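Careers > Open positions > Packing and shipping

Print this page | E-mail this page

Second-shift packing associate, Leclerc warehouse

Posted October 11, 2026

Pillum sells garden seed, bulbs and potting supplies by mail. We are hiring 2 packing associates for the second shift at our Leclerc warehouse. Both jobs are full time and permanent. Our busiest stretch starts when the spring catalog goes out, and we want new people trained before then.

What you will do

You will pull orders from the shelves using a printed pick list, check each item against the list, and pack it for mailing. Seed packets go in padded envelopes. Bulbs go in vented boxes with dry filler. You will also weigh parcels, print labels on the Cendex system and stage finished carts by the dock door. Everyone on the shift takes a turn at returns and at sweeping up.

You do not need to know anything about gardening. You do need to read small print without trouble, because many of our variety names differ by one word. A packet of Fusum pole beans and a packet of Fusum bush beans look nearly the same and are shelved side by side.

Most of the shift is spent standing or walking on a concrete floor. Mats are provided at the packing tables. Bags of potting mix weigh up to 60 pounds and are moved with a cart and a second person.
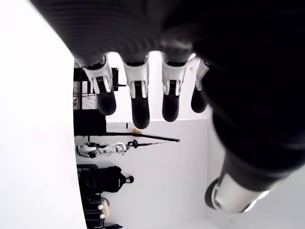 Packers who joined last August were asked what they wished they had known before applying. One wrote back that the first week was slower than expected and that learning the aisle numbers took up most of it. Another said to bring two pairs of shoes and change at the meal break. A third would have liked to hear sooner that shifts can be swapped – the sheet hangs by the time clock.

What we are looking for

– Age 18 or over
– Able to work until the end of second shift, including during the spring rush
– Comfortable using a touch screen and a hand scanner
– Steady attendance

Warehouse or mailroom work is a plus. A forklift card is not needed for this job.

Pay and benefits

Pay is hourly, with a second-shift premium. Health coverage starts after 60 days. You will get 9 paid holidays a year, and paid time off builds from your first day. Employees buy seed and supplies at cost.

How to apply

Fill out the form at the front office or mail a letter and work history to Pillum, Hiring, 467 Leclerc Road. Please put "second shift packing" on the envelope. We read applications as they come in and will close the posting when both jobs are filled. Interviews are held at the warehouse and include a short walk through the aisles, so wear closed shoes.

Pillum is an equal opportunity employer. If you need an accommodation to apply or interview, tell the front office.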